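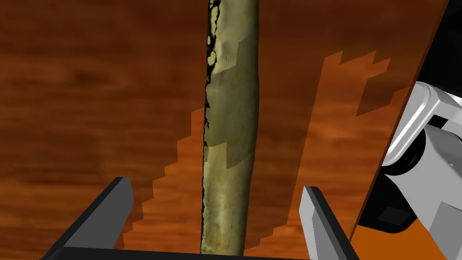 Surely the arm just stops when it loses track, a reader of my first draft wrote in the margin, so where's the danger? I used to think so too, and I had a whole chapter planned on that cheerful idea. Then came the November run at Karnia, and I tore it up!

Chapter 3
When the Arm Loses Its Place

We were using Sokico, the simulator we'd set up at Arnitz, and the job was dull: open the fingers, come down either side of a green thing on a table, close, lift. We asked for 1000 tries overnight. I came in with my coffee, looked at the log and found that try 2073 was running (yes, well past the end). The counter that should have called a halt had been reset by the very fault it was meant to catch. Lovely.

So what had gone wrong? The arm's idea of where its hand was had drifted away from where its hand really was. No alarm, no red light. Every command was carried out perfectly, just in the wrong place, and from the hand's own camera you get views like the next one, which made my stomach drop a bit.

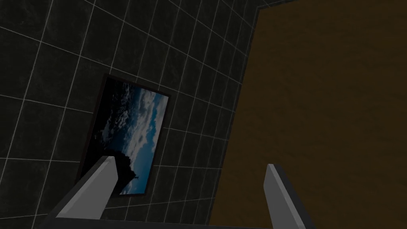 Fig. 3.1 Open fingers, with tiled wall and a framed picture beyond.

Now, that's only a simulation and no harm done. But we had been planning to load the same program on to the real pair at Mühlbauer, where people walk past with trays! I still think about that.

Two arms make it worse, by the way. Each one trusts the other to be where it says it is, and if one of them is wrong they both are. We'll work through that case in section 3.2, so do have a good look at how little room there can be between them.

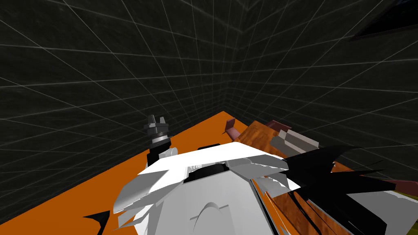

Fig. 3.2 White gripper in front, tip of the second arm to its left.

Before you read on, jot down where you would put the stop check: in the program, in the arm, or outside both. Keep the note. I got it wrong the first time, and I'd like you to have a fair go before I tell you how.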